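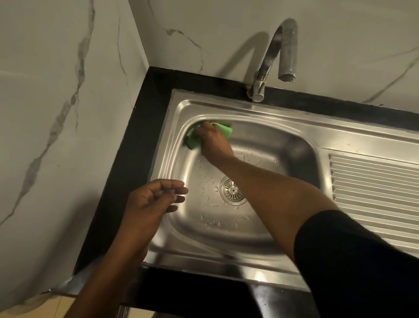 Section 4: Routine Care of Kitchen Fixtures

Residents of Korden House are responsible for the daily care of the fixtures in their apartments. The building's sinks are stainless steel and will keep their finish for many years if they are cleaned with mild products. Use a sponge, as on the inner wall of the basin shown with this section, and work up to the curve just below the rim, where soap film tends to collect. The ridges of the drainboard should be cleaned along their length.

4.1 Weekly cleaning

1. Remove all dishes and empty the strainer.
2. Rinse the basin with warm water.
3. Apply a small amount of dish soap and wipe all surfaces.
4. Rinse again and dry with a cloth.

Caution: Do not use steel wool, bleach, or oven cleaner. Damage from these products is charged to the resident under Clause 11 of the lease.

4.2 Slow drains

1. Close the cabinet doors and clear the area around the sink.
2. Run hot tap water for one minute.
3. If the water still stands, place a plunger over the drain and press firmly several times.
4. If there is no improvement, stop and call the maintenance desk at extension 247.

Note: Chemical drain openers are not permitted. The waste pipes on the Alvarado Street side are older and may be harmed by them.

4.3 Food and plant waste

1. Keep peelings, coffee grounds, and grease out of the drain.
2. Collect leaves and trimmings in a small bucket and carry it out by the rim with both hands – do not overfill it.
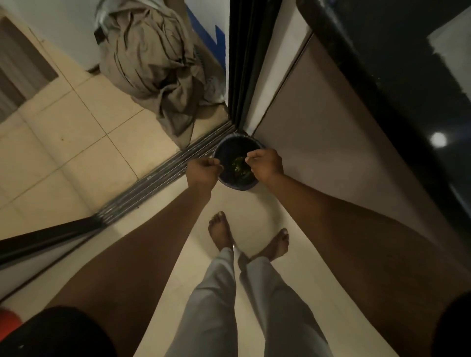

3. Empty the contents into the brown bin in the rear yard and close the lid.
4. Rinse the bucket at the yard tap before bringing it indoors.

Note: Bags of any kind, including those marked as compostable, must be placed in the gray bin.

Questions about this section may be sent in writing to Wilma Mulder, Resident Services, Istwood Property Office, Box 2284.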